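Tuesday, August 13, 2019
Conservation Workshop, Bench 2
Entry by Nest Gwynne

Subject: tinted resin fills for the Griffiths glass, green group

Work resumed on the test fills for the green vessels in the Griffiths bequest. The vessel under treatment is no. 171, a blown bottle with a loss at the shoulder and a second, smaller loss near the foot. The break edges were cleaned last week with cotton swabs and deionized water, then left under a dust cover. They were examined again this morning under low magnification. No new flaking was found. One hairline crack running down from the shoulder loss has been marked on the condition drawing and should be watched during handling.

Resin

The Grollell two-part epoxy was used for all samples. The older tin was not used, as the hardener has yellowed noticeably and would affect any pale green. It has been labeled for disposal and moved to the lower cabinet. Colleagues are asked not to return it to the shelf.

Resin and hardener were weighed on the small balance, stirred slowly for the full time given on the sheet, and left to stand so that air could rise. The first cup was stirred too quickly and held fine bubbles throughout. It was discarded. The later cups were satisfactory.

Tinting

Two colorants were tried, the Zovard green and the Zovard blue, both added from the end of a glass rod. The green alone is too yellow for this bottle. A trace of the blue brings it much closer, although the margin is very small and a second touch of the rod took one sample well past the target. It is recommended that the blue be let down in clear resin first and added from that stock. A small jar of the let-down blue has been made up and is labeled with my initials.

Samples were cast as flat chips in silicone wells, in three thicknesses. They are numbered on the underside with a scribe:

Chip A - green only, thin
Chip B - green only, thick
Chip C - green with trace of blue, thin
Chip D - green with trace of blue, medium
Chip E - green with trace of blue, thick
Chip F - as E, with too much blue. Retained for reference.

Viewing

The chips were compared with the bottle at the north window and again under the gallery lamp. Chip D is the closest at the window. Under the gallery lamp it reads slightly gray against the glass, and Chip C is to be preferred. The difference is small, but the bottle will be shown under the lamp and the decision should be made there. The curator has been asked to view both before any fill is cast in place.

It should be recorded that thickness has more influence on the result than was allowed for in the January trials. At that time all chips were poured to one depth, and the fill for the pale jug was matched to a chip much thicker than the wall of the vessel. The finished fill was weak in color and had to be removed. For the present bottle, the wall at the shoulder has been measured with the calipers at four points, and it thins toward the neck. A single tint will therefore look paler at the upper edge of the fill. This is acceptable, as the original glass does the same. 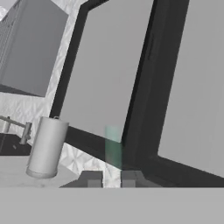

Computer rendering. Translucent green cylinder, pale mint at the top, deeper teal-green lower down.

The handbook section is still in draft. The present wording treats hue, depth and clarity under one heading, and students have found this difficult to apply at the bench. It is proposed to separate them, with clarity first. Comments may be penciled in the margin of the draft in the gray binder.

Curing

Chips C and D were divided. One half of each was left to cure at room temperature, the other placed in the Prultia oven at 60 °C as a check on color change with heat. The bottle itself will not be warmed under any circumstances - the oven test concerns the samples only. The halves are to be compared side by side on white card once the room-temperature pieces are hard. Until then the wells should not be lifted or tilted.

Release from the silicone has been poor in the corner wells. The mold was last washed with the lavender detergent, which may have left a film. It will be washed again with plain water and dried on the rack.

Materials used

Grollell epoxy, new tin, opened today
Zovard green, Zovard blue
Silicone mold, shallow wells
Glass rods, paper cups, wooden stirrers
Nitrile gloves. The medium box is nearly empty and a request has been placed on order sheet 611.

Outstanding

Curator to view chips C and D under the gallery lamp.
Backing for the shoulder loss to be made in dental wax and tried for fit while dry.
Foot loss to be left until the shoulder fill has been approved. It is not structural.
Condition drawing to be scanned and the hairline crack entered in the object record.
Extraction arm at Bench 2 is drawing weakly. Reported to facilities; please use Bench 4 for mixing in the meantime.

The bottle was returned to its padded tray on shelf 9 at the close of work and the cabinet was locked.

N. Gwynne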